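Gisari - a word list and reading set for kitchen and household words

Version 2

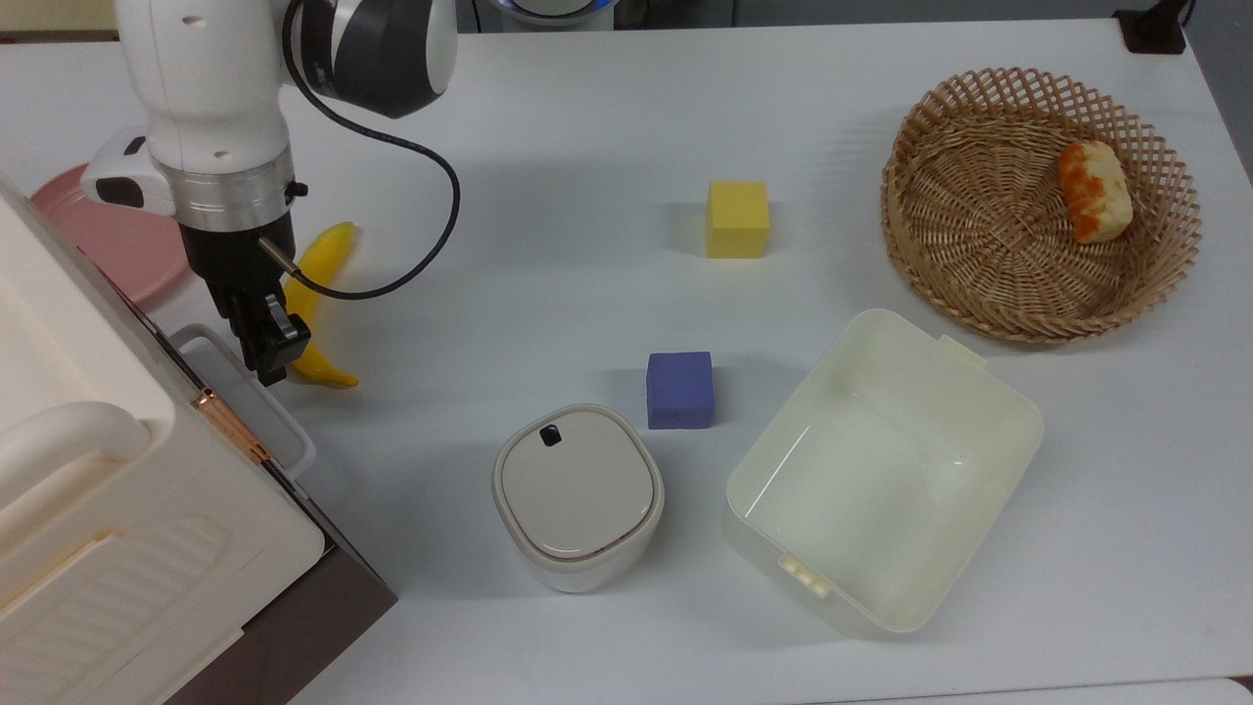
Gisari is a collection of short texts in simple English, made for adults who learn the language in the evening after work. The texts are on the subject of the home: cooking, cleaning, shopping, repairs, letters from the landlord. Together with the texts comes a word list, where each word has a short definition and a sentence that shows how it is used.

I made the first version for my own class in Sodton. Other teachers asked me for a copy, then they asked for a copy with the errors removed, and so this file exists.

What is in the folder

texts/ - the reading texts, one per file, plain text in UTF-8
words.tsv - the word list, tab separated
topics.tsv - which text belongs to which topic
changes.txt - what is different from version 1
license.txt - the full license

There are 100 texts. Each one is short enough to read in a lesson and still have time to talk. The first line of each file is the title, the second line is empty, and the text begins on the third line. Please keep this form if you add your own texts, otherwise the Dreltia reader will show the first sentence as a title.

The word list

Each line in words.tsv has these columns, in this order:

word - the word in its base form
pos - noun, verb, adjective, adverb or other
level - a, b or c, where a is the easiest
definition - one sentence, written only with words of the same level or easier
sample - one sentence from the texts where the word appears
note - free text, often empty

The level is my own judgment and does not follow any official scale. I looked at how often the word appears in the texts and how much trouble my students had with it. For example, "stir" has level a because every recipe needs it, although in a normal frequency list it would come much later. "Lease" has level b. Some teachers told me it should be c. I understand the argument, but my students meet this word in their first month in a new apartment, and it is better if they know it.

When a word has two meanings which are both used in the texts, it has two lines. "Range" is one such word (the stove, and the distance between two limits). Do not use the word column as a unique key. I did this myself in the first version and lost several lines before I noticed.

Phrasal verbs are written with a space, as in "turn off" and "run out of". They have the pos value verb. If your program splits on spaces, it will break them.

How the texts were written

I wrote most of the texts. Nomvula Fourie wrote the ones about letters and bills, and she read all the others and corrected my articles, which are still my weak side. If an article is missing somewhere in this README, she did not read this part.

No text is copied from a book or a website. The recipes are ordinary home recipes, told in our own words. The names of people and shops in the texts are made up for the lessons, and so are the addresses and phone numbers. Teoh, the grocery store that appears in many of the shopping texts, should not be confused with any business of the same name.

All spelling is American. Measures are in cups, ounces and degrees Fahrenheit, as the students will find them on packages. I know this is not comfortable for a part of the users. A version with grams and Celsius would be welcome, but please make it as a separate folder and do not mix the measures inside one text.

What the set is good for

Reading aloud, dictation, gap exercises, and small vocabulary programs. The sentences are short, and most of them have one verb. Reported speech is avoided in the texts with words of level a only, and the passive appears only in the texts about letters and bills, where it cannot be avoided.

I would not use it to measure how well somebody speaks English in general. The subject is narrow. A student can know every word in the list and still not be able to talk with a doctor or read a newspaper. Also I would not use it with small children, because the texts about rent and debt are not interesting for them.

Known problems

- In some texts the same person is called "Mrs." in one place and "Ms." in another. I am correcting this slowly.
- The definition of "simmer" uses the word "bubble", which has a higher level. I have not found a better way to say it.
- "Dish" has too many samples about washing and almost none about food.
- The topic "repairs" is small compared with "cooking". We have good texts about a blocked sink and a broken lamp, but nothing about heating.
- Quotation marks are straight in most files and curved in a few. If your program counts characters, convert them first.
- Lines in the note column may contain a comment in my own shorthand. "ck" means that I wanted to check the definition again.

How to load it

Any spreadsheet program can open the tsv files. Choose tab as the separator and UTF-8 as the encoding, and turn off automatic detection of dates - one spreadsheet program changed "1/2 cup" in the samples into a day in January. When you save, save again as tsv. A file with commas will not work, as the definitions have commas inside.

If you only want a small part for a trial lesson, take the first 50 files in the folder. They are ordered from easier to harder, and the first ones need only the words of level a.

Changes from version 1

The texts about letters and bills are new. The column "sample" was called "example" before, and old scripts must be adapted. Duplicate lines were removed, and the lost second meanings were put back. The text about the post office was taken out, as it described opening hours that confused everybody.

Corrections

Please send corrections as a plain list: file name, line, the old words, the new words. A whole changed file is hard for me to compare. I work on the set on Saturday mornings, so an answer can take some time. Corrections that arrive before the end of March will go into the next version.

License

You may copy, change and print the texts for teaching, also in paid courses. Keep the file license.txt in the folder, and when you change a text, write this in its last line.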